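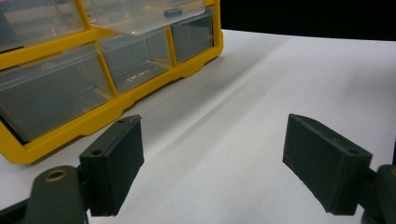
Lucrezia Vitale thinks small-parts drawers are where screws go to be forgotten, and she told me so when I mentioned I was setting one up again. Her view is that a row of jam jars does the same job, you can see everything from across the room, and a jar doesn't tip its contents on the floor when you pull too hard. She has a point about the tipping. I've done it twice, both times with washers.

I still like drawers. I used jars for years in the apartment in Siltport, and what I remember is unscrewing lids with one hand while holding a lamp together with the other. A drawer opens with a finger. It also stacks, and in a small place the space above a table is the only space I have left.

The organizer is the yellow one with clear drawers. I'd let it fill up with whatever was in my pockets, so in May I emptied all of it into a baking tray and started over. Sorting took most of an evening. I found 47 picture hooks, which is more than I have walls for, and a bag of brass cup hooks from Sartori, the hardware store that used to be by the ferry. The bag still had the price on it. I kept a handful of the picture hooks and gave the rest to Tullio Zuccaro, who was moving to Murnwood and had bare walls to deal with.

My rules this time are simple. One kind of thing per drawer, or two if they get used together, like wall anchors and the screws that fit them. Heavy things go in the bottom row. Anything I can't name goes in an envelope with the month written on it, and if I haven't needed it in a year it leaves the house. I did not make a "miscellaneous" drawer. I had one before, and it was the drawer I opened most and found the least in.

I also washed the drawers. Dish soap and lukewarm water, then a soft brush for the corners, where the dust packs down hard. I let them dry upside down on a towel overnight. Clear plastic scratches if you go at it with the rough side of a sponge – I know this from a different set.

Before putting anything back I tried each drawer in its slot, pulling it partway out and pushing it in again to find the ones that stick. 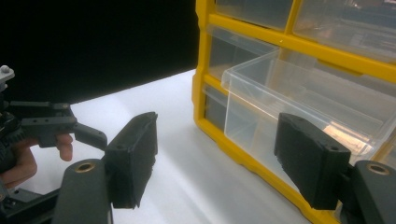

A couple of them were stiff the first few times. I wiped the runners with a dry cloth and that took care of it. I've read that people rub candle wax on the edges, but wax picks up grit, and I'd be washing everything again by fall.

Labels are the part I haven't settled. I bought a sheet of some 13 paper ones from Rumudar and the corners started lifting within a week. With clear fronts I may not need any. The trouble is that M4 and M5 screws look the same through plastic, at least to me, so those two will get masking tape and a pen until I find something better.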